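Can a machine clear the table yet?
Final project report, Household and Shop Tasks module
Submitted 18 January 2023

1. Background

Dishwashers and floor cleaners do one job inside a fixed space. Clearing a table is harder. The machine has to find things, decide what each one is, pick it up without knocking its neighbour and put it somewhere sensible. Silwood, the café that let me watch its closing shift in December, has staff do all of this by hand. The manager said she would pay for a machine that could manage half of it.

I wanted to know how close that is. I worked in simulation, using the Stetix simulator with its standard arm and a two-finger gripper. I ran 110 trials over 11 sessions.

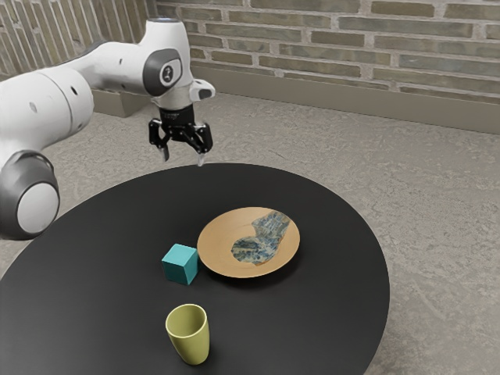

Choosing the tasks took longer than I had planned. My first list came from the café and had 17 chores on it, including wiping down, stacking chairs and emptying the till tray. I cut it to 10 that could be tested at a table. Most of them involve hard objects with a clear shape, such as the teal cube and the yellow-green cup, and one deals with cloth. Rodrigues, the shop we also visited, asked for shelf stacking, but I left that out for lack of time.

2. Results

The hard objects went well when they stood apart. The arm was slow, and a person would have finished the table before it had lifted the second item. When two things stood close together the planner often gave up, as it could not find room for both fingers. Moving the nearer object first helped, but I had to write that rule in myself.

Cloth was the weak point. A thin, flat thing gives the fingers very little to hold, and its outline changes from one trial to the next.

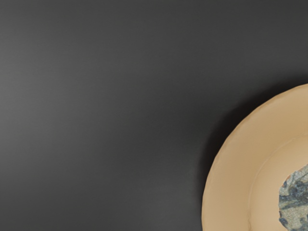
Ebenezer Dankwa

The close view from overhead shows the difficulty. The blue-grey piece lies flat in the well of the plate, with a lumpy outline and mottled colouring. The Toltell software I used for finding objects sometimes marked plate and cloth as one item. In those trials the arm tried to lift both by the rim.

3. Answer to the question

For a café table, not yet. A machine could fetch cups from a tidy table if speed did not matter. I would not give it cloths, or anything left on a plate. A real arm may do worse than mine, as simulated contact is simpler than the real kind.

4. Further work

Repeat the cloth trials with a wider choice of grips, and add the shelf task for Rodrigues.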